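Packing and Kitchen Tips for Day Trips and Shuttle Travel
Last updated: March
Shares 1,048 | Comments 37

Most day-trip packing problems start in the kitchen the evening before. The tips on this page cover food, drinks, bags and cleanup for a trip of six to twelve hours by shuttle, boat or rental car, with no hotel room to fall back on. They were first put together for passengers on the Triltley to Miltine coast route, where the luggage space is under the seat and the midday stop has one small store. They apply to most routes of that length.

Ice and coolers

Use block ice in preference to cubes. A block has less surface for its weight and melts more slowly. Fill a clean half-gallon milk carton to an inch below the top, leave the spout open, and freeze it upright for a full day. Close the spout once the contents are solid. The carton also contains most of the meltwater, so the food stays out of it.

Chill the cooler before loading. A cooler stored in a garage at summer temperature will use up a good part of its ice cooling its own walls. Put a sacrificial bag of ice in it the night before, close the lid, and discard that ice in the morning.

Load in this order: block ice on the bottom, raw or perishable items directly on it, drinks next, and anything needed first on top. Fill the remaining air space with a folded dish towel. Soft coolers lose cold mainly through the zipper. Lay a second towel over the contents, under the zipper line, and keep that side out of the sun.

If the trip involves one long leg and one short one, carry drinks and food in separate containers. The drinks container is opened many times an hour. The food container should be opened twice.

Perishable food should stay at or below 40°F. A cheap refrigerator thermometer placed in the middle of the cooler is enough to check this. Food that has been above that temperature for more than 2 hours should be thrown away, or after one hour if the air temperature is above 90°F.

Sandwiches and other food

Bread gets soggy from tomato, pickles and thin dressings. Pack those in a small lidded container and assemble at the stop. Butter or cream cheese spread to the edges of both slices slows the moisture if the sandwich has to be made ahead. Mayonnaise does the same job less well.

Wrap sandwiches in parchment, then foil. Plastic wrap directly on warm bread traps condensation. Let toasted bread cool on a rack for ten minutes before wrapping.

Hard rolls travel better than sliced bread in a packed bag. Flatbreads travel better than either, and can be stacked flat against the back panel of a backpack.

Foods that hold up well:
- firm cheese cut in thick sticks
- boiled eggs in the shell, kept on ice
- whole carrots, cut at the stop
- roasted nuts in a screw-top jar
- apples and oranges
- dry crackers in a rigid box

Foods to leave at home: chocolate, soft berries, leafy salad already dressed, and anything with a glaze. Bananas are acceptable on the first leg only. Keep them out of the cooler and away from other fruit.

Fruit inspection rules vary. If the route crosses a state or national border, eat the fresh fruit before the checkpoint or don't bring it. 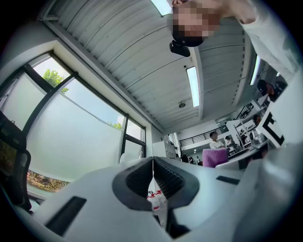 Freeze drinking water in wide-mouth containers only, and leave space for expansion. Water gains about nine percent in volume when it freezes. A container filled three-quarters full and laid on its side in the freezer will thaw along its whole length and give drinkable water sooner than one frozen upright.

Carry more water than the schedule suggests. On coastal routes the return shuttle can be late, and the store at the stop may be closed by then. A half gallon per person is a reasonable minimum for a full day in warm weather, with more for hiking.

Reusable bottles

Odor in a reusable bottle is usually in the gasket. Pry it out with a wooden toothpick, soak it in white vinegar for 15 minutes, rinse, and let it dry separately. Never use a metal pick. A nicked gasket leaks, and the leak will be found inside the bag.

For the bottle itself, use one tablespoon of baking soda and warm water, left overnight. Don't combine vinegar and baking soda in a closed bottle. The gas builds pressure and can blow the lid off.

Test every lid before packing. Fill the bottle, close it, and lay it on a dry paper towel for ten minutes. Any mark on the towel means the bottle rides upright in an outside pocket.

The bag

Line the main compartment with a kitchen trash bag. It keeps out spray on an open boat and can be used for wet swimsuits on the way back. Bring a second one for trash.

Heavy items go low and close to the back. A full cooler bag carried on one shoulder becomes uncomfortable within a quarter mile — check the walking distance from the drop-off point to the beach before choosing the container.

Keep the ticket, cash and phone in a zip bag of their own, in a pocket that doesn't hold food. Paper return tickets fade and tear when damp. Photograph the ticket, but carry the original, as many operators will not accept a picture. The Ansari boats check the paper stub at boarding in both directions.

Label the bag with a first initial and a phone number. Masking tape and permanent marker will last the day if the tape is pressed onto a dry surface. On coated fabric, use duct tape.

Sand and salt

Dry sand comes off skin with a little cornstarch or plain talc-free powder. Carry it in a clean spice jar with a shaker top. Apply, wait a few seconds, brush downward. It doesn't work on wet skin.

Rinse salt off zippers the same day with fresh water. Work the slider back and forth while rinsing. Once dry, run a stub of candle along both sides of the teeth. This is enough for metal and coarse plastic zippers. Waterproof zippers need the lubricant specified by the maker.

Sunscreen on a cotton shirt should be treated before the wash. Rub in dish soap, leave it for half an hour, and rinse in warm water. Chlorine bleach can turn sunscreen stains rust-colored, so leave it out.

Back in the kitchen

Empty the cooler the same evening. Wash it with warm water and dish soap, wipe with a solution of one tablespoon of unscented bleach per gallon of water, and let it air-dry with the lid open. Store it with the lid propped on a folded cloth. A cooler closed while damp will smell of mildew by the next trip.

If an odor has already set in, crumple several sheets of plain newspaper inside, close the lid, and change the paper daily until it clears. Fish odor takes longer. Wipe the drain plug and its threads separately — residue collects there and is easy to miss.

Block-ice cartons can be reused three or four times if they held only water. Throw out any that have touched raw meat packaging.

Knives carried in a lunch bag should go in a sheath. A cardboard tube flattened and taped at one end will do. Blades are not allowed in the cabin on flights, and some ferry operators apply the same rule, so use a butter knife and cut everything at home if in doubt.

Quick list for the evening before

Freezer: carton ice, water containers.
Counter: crackers, nuts, powder jar, trash bags, dish towels.
Refrigerator: eggs, cheese, sandwich fillings in lidded containers.
By the door: bag, ticket in zip bag, cash in small bills, hat.

The version of this list in the Fliveo trip planner includes a column for children's items. It can be printed on one sheet and taped inside a cabinet door.

3,679 views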